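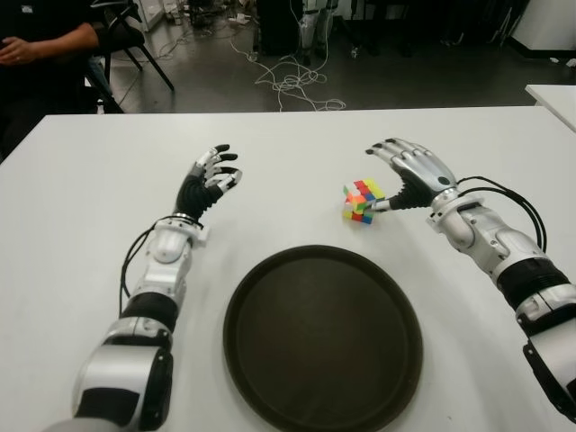 Cube and round brown tray on the white table.

Should I put a tray under a Rubik's cube on a slick white table?

Asked 13 September 2026 in Games and Puzzles. Viewed 1,775 times.

hiramside_tabletop

I have a white table that gets used for puzzles, mostly a Rubik's cube. The top is very smooth. When I set the cube down and go to turn a layer with one hand, the whole thing slides away before the layer moves. It also leaves small colored scuffs on the white, which I first noticed in March.

I bought a round tray at the Vostico in Grormont. It is dark brown with a slightly raised rim, 42 cm across. My idea was to keep the cube on it, so the marks end up on something dark and the cube can't get far.

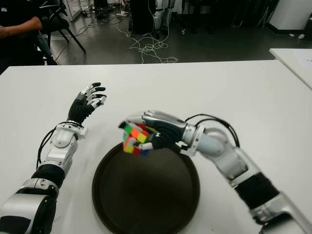
Scrambled cube at the far edge of the tray.

So far I am not sure it helps. The cube stops at the rim, but the tray itself moves on the table, and when I set the cube down near the rim it can land with one corner up. The tray also takes up the space where I would rest my wrists.

Two things I would like to know. Is there a way to keep the tray still without gluing it down? And what takes the scuffs off a white top without dulling it? I don't have the maker's name for the table. It came with the apartment.

drawer_liner_fan

Get a roll of rubbery shelf liner, the kind with the open weave. Cut a circle a little smaller than the bottom of the tray and lay it under. You don't need tape. I have a tray set up like this on a glass desk and it stays where I put it.

Wipe the table and the bottom of the tray first. Dust is what makes it slip again after a few weeks. The liner can be rinsed in the sink and dried flat.

Put a second piece inside the tray if you want to turn the cube one-handed. Felt looks nicer but the cube will still slide on it.

Some cheap liners stick to a finish if they are left in one place for months. Lift it now and then and check, especially if the table isn't yours.

Szulc_Repairs

For the scuffs, start with the mildest thing. Warm water with a drop of dish soap on a soft cloth, then a dry cloth. If the mark stays, try a white pencil eraser with light pressure.

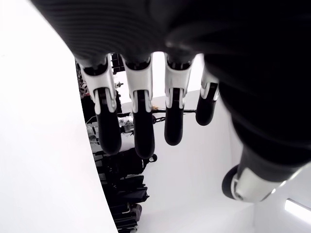

After that you can use baking soda mixed with water to a thin paste, but test it on the underside or near a back corner. It is a mild abrasive and on a glossy top it can leave a flat patch that shows when the light is low. I would stay away from melamine sponges for the same reason.

Do not sand it. Someone on another thread was told to use 300 grit on a white desk and ended up painting the whole top.

If the marks are the same colors as the stickers, look at the edges of the stickers too. Worn ones are worth replacing.

cornerpiece4

just pick the cube up with both hands and you don't need a tray

hiramside_tabletop

Thanks. Soap took off most of the marks and the eraser got all but 4 of them. I will leave those alone for now. Liner is on the shopping list. Picking it up is fine most of the time, but I am practicing turns with one hand, so I would still like it to stay put.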